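The Skelten grippers had been on trial since March, and Yuzuki Tamura had come to dislike them the way one dislikes a dinner guest who is always nearly on time.

"Left one's on the old firmware," said Hideaki Nishimura, who had written the old firmware. "Right one's on Naltuvo's. Same block, same tray. May the better hand win."

"And if neither does?"

"Then we write that down in a nicer font."

She started run 448. The contract called for 1,000, a number chosen by someone in sales who liked zeros.

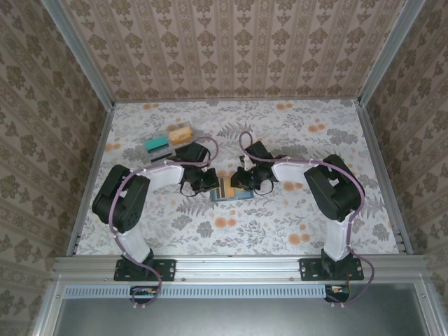
Run 448. Left gripper on the block, right gripper opposite.

"Left has it," said Hideaki, with the modesty of a man whose horse is ahead.

"Left has part of it."

"Part is how having starts."

Yuzuki leaned on the bench and looked past the arms at the damask, then down at the ferns and orange blossoms. She had worked in banks with less decoration. The score sheet had 4 columns: held, dropped, refused, and one Hideaki had added himself, labeled "unlucky."

"You can't put it under unlucky before it falls," she said.

He moved his pencil one column to the left, where it hovered over "refused," and asked whether she wanted coffee.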